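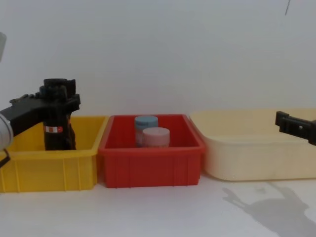 Home | News | Projects | People | Contact

Mustum: two-arm sorting set passes its first 100

The Mustum bench has moved from single-object picks to sorting between containers. Both arms are teleoperated, and every demonstration is logged as joint positions, gripper state and video. The current layout is a row of three: yellow, red, cream. Jars and a dark cylinder make up the objects for this block, and their starting bins are reshuffled between episodes.

Lefteris Economou set the recording protocol in September. An episode is capped at 30 seconds and ends when both grippers are open and clear of the rims. Failed grasps are kept and labelled as failures. Re-grasps within an episode are allowed but flagged, as the Cesar policy trained on the earlier set tended to release tall objects early — a behaviour traced to trimmed clips.

The target is 2000 episodes across 2 operators. Aldo Testa is checking time synchronisation between the arms before the next block starts, and asks that the bins not be moved off their marks overnight. Colour calibration files are in the Dizon folder.

Recent items
Andurel gripper firmware: notes on the update
Dizon storage quotas
Operator roster open for the next block
Cesar evaluation results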